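Filed under: Automation / Pilot Updates
3 min read

Zurora evaluation — interim report to the Postma fund, August

The pilot grant covers a hands-on review of the Zurora two-arm kit, supplied by Jerow, before any decision on a second unit. Work in this period was limited to container handling: placing a lid, lifting a lid, and moving small items into an open bin. Assembly and calibration are complete, and the kit has been running on the Curent control software without modification.

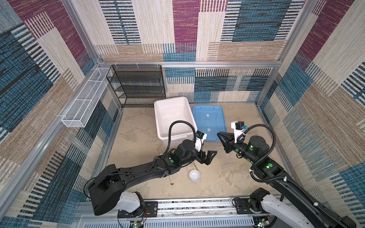
Reach was the first item on the test plan. Jerow's data sheet gives overlapping coverage for both arms across the middle of the work area, and our measurements agree with it. Each arm is mounted on a long aluminum rail, and the two grippers can be brought nearly together over the center of the floor. The white bin and its blue lid were kept within that shared zone for all lid trials. Cable routing remains a concern — the corrugated cable rises in a tall loop from each wrist, and we have asked Jerow whether a shorter run is available.

To date we have logged 400 lid trials over 36 hours of operation. Session length was held to 30 minutes so that joint temperatures could be compared between runs. Wrist camera calibration held for up to 3 sessions before it needed to be repeated.
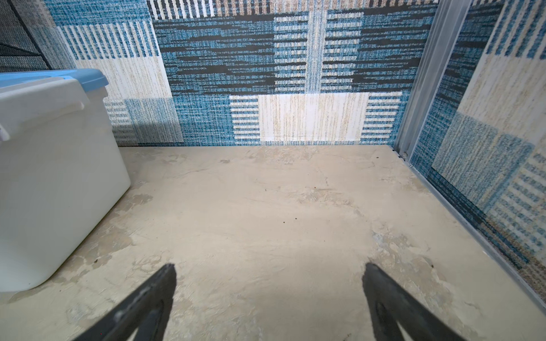 Recalibration takes longer than the manual states, mainly in the alignment step. Curent has acknowledged the issue and plans a revised routine. The remaining budget is sufficient for the second test block, which will repeat the lid trials at higher arm speed. We request no change to the schedule.

2 comments · 5 shares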